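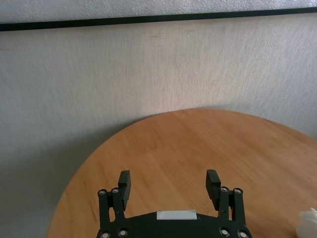
A reader from Lutbridge wrote in to ask whether the Ustlow method is worth the trouble if you only have one arm and a kitchen-sized table, and I'm happy to say yes, I think it is! The idea is simple enough (you teach the gripper by hand, then let it practice on its own with the wrist camera as its only eyes), and the folks at Budidville have written it up so kindly that I got through the setup in one evening with a pot of tea.

With 80 hand-guided demos our arm picked up soft, floppy things in 10 tries out of 20, and after 200 demos it got to 16, a lovely jump. My one grumble is the calibration step, where the manual sends you back to page one more than I'd like. The Okoro planner we used before was quicker to start but fussier about light. I'd still pick Ustlow, and I plan to try it on socks next.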